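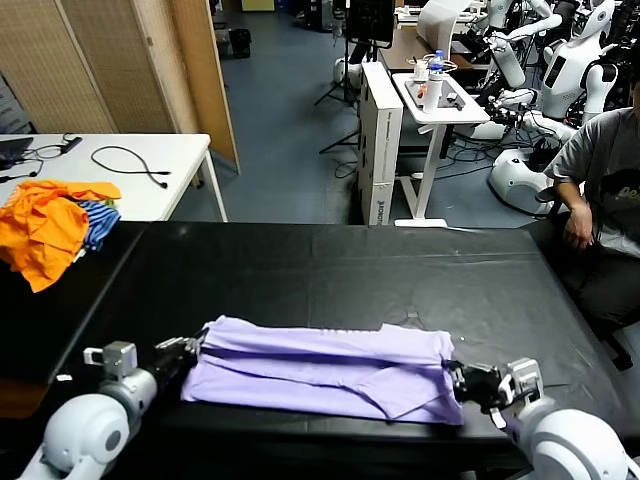
Vimham Summer Procession – Minutes of the planning meeting
Held in the upstairs room of the Granenlow shopping arcade, Thursday, 7 p.m.

Present: representatives of the arcade, the Vimham dance school, the Hunthorpe brass band, Sasaki (costume hire) and the two primary schools. Apologies were received from the parents' group of the Hunthorpe school.

1. Minutes of the last meeting
The minutes were read and accepted with one correction. Under item 4, the word "floats" should be "flags". There are no floats this year.

2. Route
The arcade presented the new route. The procession will start at the Hunthorpe end of Mill Lane, pass the church and the market square, and enter the arcade by the east doors. The dance school asked if the smaller children can join at the square, as the hill is steep for them in long dresses. This was agreed. The band pointed out that it cannot play and climb the steps at the same time. It will therefore stop playing at the bottom of the steps and start again inside, when all players are in position.

The distance inside the arcade, from the east doors to the stage, is 200 metres. The shops will be asked to bring in their display stands before 2 p.m. One shop has already refused, and the arcade will speak with it again.

3. Costumes
Sasaki reported that the fittings for the older group are finished. The flower crowns for the younger group were delivered in the wrong size and have been sent back. If the new ones do not come by the end of June, the schools will make crowns from paper flowers in class. The Hunthorpe school said that it prefers paper flowers in any case.

There was a long discussion about shoes. Last year several families bought white shoes which were worn only one time. It was agreed that any clean, light-coloured shoes are acceptable, and that this will be written clearly in the letter to parents. Hired costumes must be returned to Sasaki on their hangers by the Monday after the procession. Sasaki asked that nobody washes them at home. 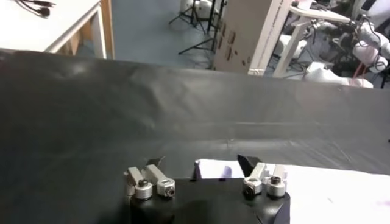
Gripper with light grey finger links.

4. Music
The band will play four pieces. The dance school needs the waltz to be slower than last year and will send a recording with the correct speed. The question of the loudspeakers on the ground floor was left open, because the arcade's electrician was not able to come. The band does not wish to use a microphone.

5. Money
The balance brought forward is £1,247. The hire of costumes will cost £900, and Sasaki accepts payment in 2 parts, the first in June and the second in July. The meeting approved this. A proposal to sell seats near the stage was discussed and not accepted. Everyone was of the opinion that the procession should stay free for all who wish to watch – the chairs will be given first to older visitors.

6. Letter to parents
The dance school will write the draft and the schools will check it. It must include the meeting point, the note about shoes, and the rule that one adult walks with each class. The question of photographs will go on a separate form.

7. Any other business
Two bakeries have asked to sell cakes at the west doors. Agreed, if they take away their own rubbish.
The Vimham school has still one box of ribbons which belongs to Hunthorpe. It will be returned.

8. Next meeting
Same room, same time, on the second Thursday of the month. The keys must be collected from the arcade office before 6 p.m.

The meeting closed at 8.40 p.m.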